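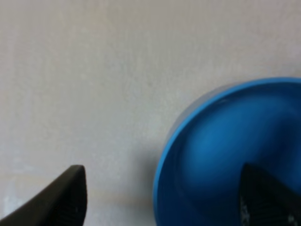 My month of packing lunch (and mostly eating it)

So back in August I told Senyo I was going to stop buying lunch at work, and he laughed so hard he had to put his coffee down. Fair enough! I have said this before. I said it two years ago, bought a fancy set of containers, and lost all the lids by Halloween.

The difference this time was that I wrote down what I was eating for a week before I changed a thing. I wasn't trying to be good, I was just keeping notes on my phone. And my usual lunch from Owusu, the deli downstairs, was the turkey melt with chips and a sweet tea. I love that sandwich. I'd get it at 11:45 to beat the line and by 3:00 I'd be face down on my desk looking for chocolate. Every single day, same thing, and I'd never noticed.

The deli has started putting calories on the board, so I finally looked. The melt combo is 1,002. Just the one lunch! I'm not really a calorie person (my mom was, and it made her miserable, so I try to stay away from it) but that number stuck in my head.

What I've been making

Grain bowls, mainly. I know, I know, everybody and their cousin has a grain bowl. But I can cook one big pot of farro or brown rice at night while I'm watching TV and it lasts me most of the week. Then I throw on whatever we've got – chickpeas, leftover chicken, roasted sweet potato, cucumbers from my neighbor who is apparently growing enough for the whole street.

My favorite so far has black beans, corn, a lot of lime, half an avocado and some crumbled cheese. I worked it out once and it came to 471 calories, and I was full until dinner. I think it's the beans. I never used to eat beans unless they were in chili.

Dressing is where I went wrong the first week. I was pouring it on straight from the bottle at work, and I bet I was adding another 200 without thinking. Now I mix up a little jar of olive oil, lemon, mustard and salt, and it tastes better anyway. Shake it hard, and shake it again before you pour or you get all oil and then a mouthful of mustard.

Things that did not go well

Zucchini noodles. They turned to soup by noon and I ate them standing at the sink feeling sorry for myself.

Also the week I decided to cut out snacks completely, which lasted until a coworker brought in lemon bars. I had three. These days I keep a bag of almonds and an apple in my drawer and it's fine, and if there are lemon bars I'm having a lemon bar.

And I skipped six days in the middle when work got crazy and my sister was visiting. We ate out at Jevevham twice (the dumplings!!) and I don't regret any of it. Old me would have called the whole thing ruined and gone back to turkey melts forever. I just cooked another pot of rice when she left.

How I feel

Better, I guess? I haven't weighed myself so I can't tell you anything there. But I'm not falling asleep in the afternoon meeting anymore, and I've been walking the loop at Wiltitz Park after work, which I never had the energy for before. It takes me 17 minutes if I don't stop to pet dogs, so usually longer.

Senyo has started asking what's in my lunch. Last week he brought his own, a giant tub of jollof rice his aunt made, and we traded half and half. I got the better end of that deal by a mile and I've asked him to find out how she does it.

If you've got a lunch that holds up in a work fridge and doesn't involve tuna (my desk is next to four other people, I can't do that to them), leave it in the comments. I'm getting a little tired of chickpeas and I've still got two cans to get through.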